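Domingo Ocampo
Mar 22, 2019

1/ Spent the evening on the kitchen counter. We moved into the flat in Urbridge with six boxes marked "kitchen" and most of them ended up next to the sink and stayed there.

2/ First job was taking everything off. Toaster, kettle, knife block, post, two dead plants. It all went on the floor in the hall, so mind your feet if you come round.

3/ Speckled grey worktops hide crumbs very well. You have to wipe with your hand flat and feel for them. I did it twice and still found toast.

4/ For the tap I used white vinegar and water, 100 ml of each, on an old cloth. Leave it on the chrome for a few minutes, then rinse and buff with a dry tea towel. Don't let it sit on the worktop if yours is stone.

5/ The join where the sink meets the underside of the counter is the worst bit. An old toothbrush gets in there. So does a finger in a cloth, but it takes longer.

6/ Things that have lost their place by the sink: the washing-up bowl, the spare sponges, the jar of pens. The bowl is going to my sister. The pens can live in a drawer like everyone else's.

7/ Kettle is now by the window. It means a longer walk to fill it but the plug is better there and the steam doesn't hit the cupboards.

8/ Still need a small shelf for the washing-up liquid. Hiltia have one at 40 cm, which should fit over the back of the sink. Will measure first this time.

9/ Sink end as of tonight. Smartwater by the tap, and the hall floor can wait until tomorrow.

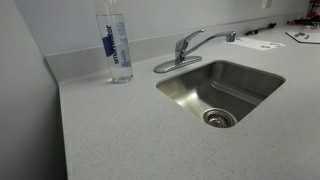

10/ Tomorrow: the hall floor

Knife block goes back first, then the toaster. The plants are going in the bin.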